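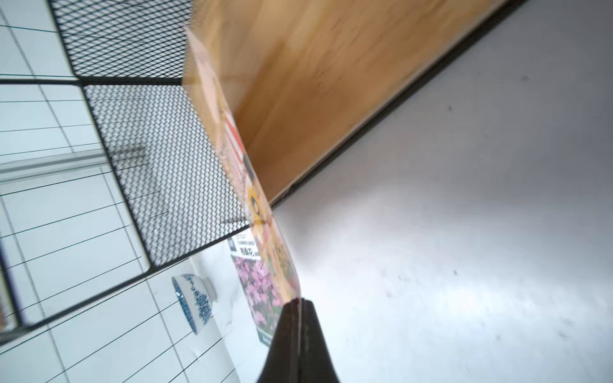 My project for the applied organization module was supposed to be a whole storage room, and I ended up doing one shelf. I'm fine with that! The shelf is the seed shelf at the Esstead garden room, which is the corner on the ground floor where our student garden club keeps anything flat, printed and easy to lose. Flat packets are a pain to store because they look so simple. They slide, they hide behind each other, and the fronts are so busy that your eye gives up. Take the peach and cream one with the red and white stripes and the round yellow sunflower-like thing on it: next to a plain photo of pink flowers in a white border, it's a totally different kind of object to look for, even though the two are side by side at the black mesh rack and the light wooden board. One you recognize by color. The other you recognize by its photo, and then you have to bring it close to your face to read the small print. Most of what I learned this semester comes down to that difference, so I'll keep coming back to it.

## What I was asked to do

The assignment (it's sheet 2839 if you want to look it up on the course page) says to pick a small shared space, watch how people use it, change something, and then write up what happened. It also says "keep the budget modest," and mine was 11 dollars, most of which went on card stock.

I picked the seed shelf because I'm in the club and I'm one of the people who makes it messy. In September, when everyone brings back leftover packets from the summer beds, the whole lot gets dropped on the nearest surface. By the time the fall planting is done you can't find the spinach. I have personally bought spinach seed twice because of this, and then found the first packet inside a pot saucer.

## How it was before

There used to be a shoebox. Everybody liked the shoebox in theory. Packets went in standing up, in the order of the alphabet, with little cardboard dividers that somebody had made very nicely with a fountain pen.

The trouble with the alphabet is that you need to agree on what things are called. Is it "bean, runner" or "runner bean"? Is it cosmos under C or under F for flowers? We had kale under K and also under "cabbage family," which was a divider in the C section, and a whole bunch of Skulby packets that had been filed under S for Skulby because the brand name is printed so much bigger than the plant name. I kind of love that last one. It's wrong, but I'd have done the same thing in a hurry.

The other problem was that a standing packet in a shoebox only shows you its top edge. On a lot of seed packets the top edge is blank, or it's the fold you tear off. So to find anything you had to flip through with a finger, and flipping bends the corners, and bent packets don't stand up, and then you're back to a pile.

## What I watched

I sat in the garden room during open hours with my laptop and pretended to do reading. (I did do a bit of reading.) I told people what I was up to, since the sheet says you have to, and after the first afternoon they forgot I was there.

Some notes, copied more or less straight out of my notebook:

- People search by picture first. Hardly anyone reads until they've already pulled a packet out.
- If the picture is a photo, they trust it and look at the text right after.
- If the front is illustrated with lots going on, they turn it over and read the back.
- Packets get put back wherever the hand already is. The walk back to the shoebox was only 8 steps and it was still too far.
- Seed mixes are the worst, because they show a bunch of plants and people argue about which drawer they go in.

The putting-back note was the one that changed my plan. I'd been going to make a better set of dividers, with colors and everything. But better dividers in a box across the room would have been the same box across the room.

## What I changed

First, location. The packets moved to where people open them, at the work surface. A mesh rack was the right call for me because you can see through it a little, dirt falls out of the bottom, and you can hang a clip on it anywhere you like. I did look at the Gokesen drawer units that the design students rave about. They're gorgeous and they'd have eaten my budget many times over, and also a drawer hides things, which was the disease I was trying to cure.

Second, facing forward. Packets go in with the front showing, overlapping like roof tiles, so each one shows at least the upper part of its picture. It takes up more room. I worried about that a lot, and then I went through and pulled out everything that was way past its date, and the room problem mostly solved itself. The old ones went in a jar labeled "throw in the wild patch and hope."

Third, grouping by when you sow. I dropped the alphabet completely. There's early spring, late spring, summer, fall, and "inside on the windowsill." You don't need to know how a plant is spelled, you just need to know roughly what you're doing outside right now. A packet that can be sown at two different times goes in the earlier group, end of discussion. Mixes follow the same rule.

Fourth, a plain card. Each group has one piece of card stock behind it, with nothing on it except the season in thick marker. I made fancy ones first, with little drawings of leaves, and they vanished completely among the packets. Everything on that shelf is already shouting. The plain cards are the ugliest thing I made all year and they work the best.

## What went wrong

Plenty! The overlapping thing falls apart when packets are different sizes. The ones we get from Hutsuliak, the seed swap out past the river, come in homemade envelopes that are shorter than everything else, so they sank behind their neighbors and disappeared. I ended up giving them their own clip at the front. It looks like an afterthought and it is one.

I also forgot about opened packets. A sealed packet is flat and well behaved. An opened one has a rolled top and leaks, and in a mesh rack it leaks right through. I found lettuce seed in my pencil case. My fix was to fold the top over and hold it with a small binder clip, which makes the packet top-heavy, so it leans. I tried 2 kinds of clip, metal and plastic. The plastic ones lean less but they lose their grip, and I went back to metal.

And there's a light problem I should have seen coming. Seeds like dark and cool. Facing everything outward near a window is great for finding things and not so great for the seeds. I've put the long-term stock (garlic chives, the good tomatoes) back in, yes, the shoebox, inside the cupboard. Only what's in use this season lives in the rack.

## Did it help?

I think so, with the caution that I'm grading my own homework. People find things faster, or they look like they do, and they complain less. The packets mostly come back to the rack. They don't always come back to the right season, but when they're facing out you notice a sunflower in the windowsill group pretty quickly and somebody moves it.

I asked folks to write comments on a sheet taped to the cupboard. My favorite said "I can see stuff." Another said "where did the nice dividers go," and I do feel a little guilty, so I've kept them. They're in the shoebox with the long-term stock, where the alphabet can carry on in peace.

## If I had another semester

I'd test it on people who've never been in the room. Everybody I watched already knew the place, so they were half remembering and half looking. I'd also like to try printing the plant name big on a strip for the illustrated packets, the ones where the front is so full of color that the name gets lost. For the photo ones I wouldn't bother.

The other thing I'd want is a proper sheet of instructions for next September, when the leftovers come flooding back in. I've started a draft. So far it says "check the date, fold the top, face it out," and then there's a coffee ring.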